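Search Search this site
Print this page | E-mail this page

Plerness Comedy Film Weekend: Frequently Asked Questions
Updated May 2026

The weekend shows filmed stage comedy, sketch films and recorded stand-up on a big screen over two days in August. These are the questions we get most at the Grurkley Theater box office.
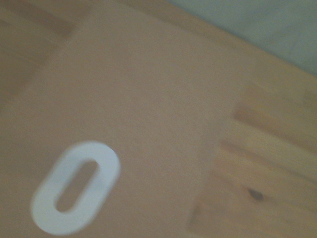
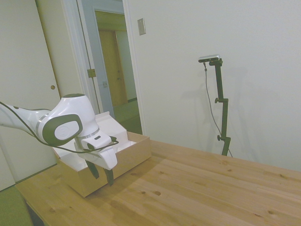 What counts as a concert comedy film?
Any film made mainly from a live performance in front of an audience. Some of ours have short filmed pieces between the acts — we allow those as long as the stage show is the main part.

How many films are shown?
There are 12 on the program this year. The longest is "Clornum Live," which runs with an intermission.

Where do the screenings take place?
The main house at the Grurkley has nearly 1,000 seats. Shorter films play in the Gentile Room upstairs, which holds 200. There is an elevator next to the coat check.

Do I need a separate ticket for each film?
No. A day pass covers everything shown that day in both rooms. Single tickets are sold at the door if there are seats left.

Are seats reserved?
Only in the main house. The Gentile Room is first come, first seated, and the doors open before each film.

Are the films suitable for children?
Some are. Much of the material was performed late at night for adults and has strong language. Check the notes beside each title in the program before you bring anyone under 13.

Do you have captions?
Captions are shown on all main house screenings. Two of the older films upstairs have none, and they are marked in the program.

How many people came last year?
Total admissions over both days were 1,829. A person who saw three films was counted three times.

Can I get a refund?
Yes, up to the day before the screening. After that we can exchange your pass for the other day — bring it to the box office with your receipt.

Can I suggest a film for next year?
Please do. Leave the title and year at the box office. We can only show films we are able to license, and older television recordings are often hard to clear.

Print this page | E-mail this page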